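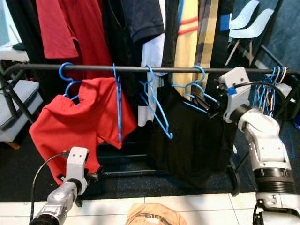 A red T-shirt and blue plastic hangers on a black metal rack.

Own Fewer Clothes, and Wear Them Out

By Kristaps Toom
September
43 shares | 17 comments

I went through my closet last month and found 30 shirts. I wear maybe six of them. The rest were gifts, sale items, or things I bought for one trip and forgot.

Stores would like us to believe that a cheap shirt costs us little. It costs shelf space, laundry time and a trip to the donation bin. A good share of what goes in that bin is too thin to sell again. My neighbor Gunārs Adomaitis sorts donations at the thrift store in Lullow, and he says the bags get bigger every fall and the clothes get worse.

My proposal is modest. Buy a shirt when an old one has a hole you can't mend. Learn to sew a button back on — it takes ten minutes. Spend the extra money on better cotton if you have it. If you don't, buy used.

Some people will say this hurts the shops on Main Street. Maybe it will, a little. But the tailor there closed two years ago for lack of work, and I would gladly trade one discount store to have her back. She once replaced a zipper for me in a coat I still wear. I paid her $17.

Filed under: Opinion
Share this article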